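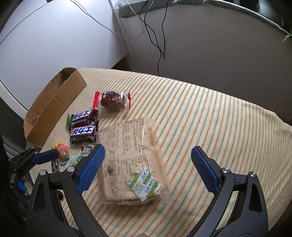
Clisurden Student Robotics Club
Progress report to the Sundqvist fund, September
Prepared by Ritva Salminen

Work in this period covered the snack packing task. Students guide hand-held grippers through picking up wrapped items from a table and placing them in an open cardboard box. The recordings will be used to train the club's arm, Tondness, before the spring competition.

The item set was widened to include small candies, chocolate bars and packaged sliced bread. The bread is the largest item and needs the jaws close to fully open. Clear film remains a problem for the tracking software - glare on the wrap is often read as an edge.
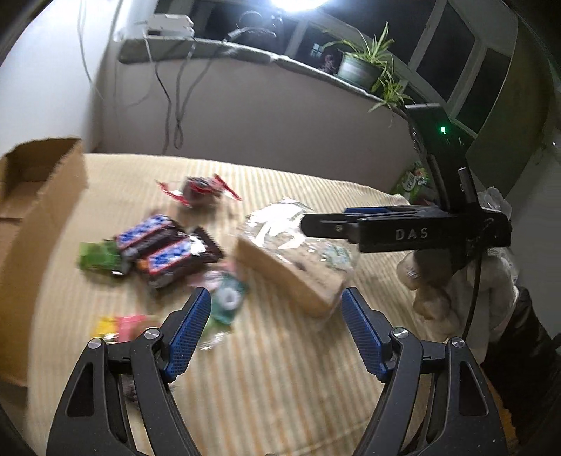 2 min read

Four students are trained on the grippers, and three more start next month. Evening sessions begin at 6 p.m. The group has logged 80 usable recordings. Vivek Uniyal checks each one for motion blur and rejects those where the item cannot be followed.

Open items:
Finger pads are wearing at the tips. Ghazala Bajwa has priced replacements.
The striped tablecloth stays in use until the first training run is complete.
Wumpini Tsikata is rewriting the labeling guide - the current version has no entry for twisted wrapper ends.

Spending is within the approved budget. The next report will cover the first training run on Tondness.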